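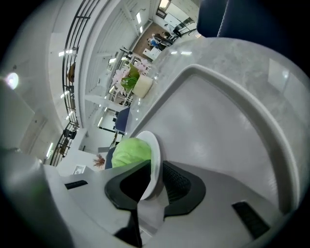

Chapter 3
What a Price Tells You

Ask people why one dinner plate costs more than another and most will say the dearer one is better. Economists used to give nearly the same answer in longer words: buyers compare goods, judge quality and pay accordingly. This chapter asks how much of that we should believe.

Start with the usual story. A shopper in Gerville finds 2 plain plates on a shelf, one from Zovbridge and one from Kassab. The Zovbridge plate costs more. If the shopper knows what makes a plate last, the price gap should match a gap in quality. But does the shopper know? Few of us have ever tested a plate. We look at the price, decide it must mean something, and then treat our own guess as evidence.

Surveys don't settle the matter. Suppose 1,000 households are asked whether they are happy with their plates, and 945 say yes. That sounds impressive until you notice what was left out. Happy compared with what? Most of them own a single set and have nothing to judge it against. A high score may show good plates – or low curiosity.

None of this proves that prices are empty. It does mean that the link between price and quality has to be shown in each market, and textbooks, including earlier editions of this one, have often skipped that step. Section 3.1 begins with the Prukisari pottery market, where sellers know a good deal more than buyers do.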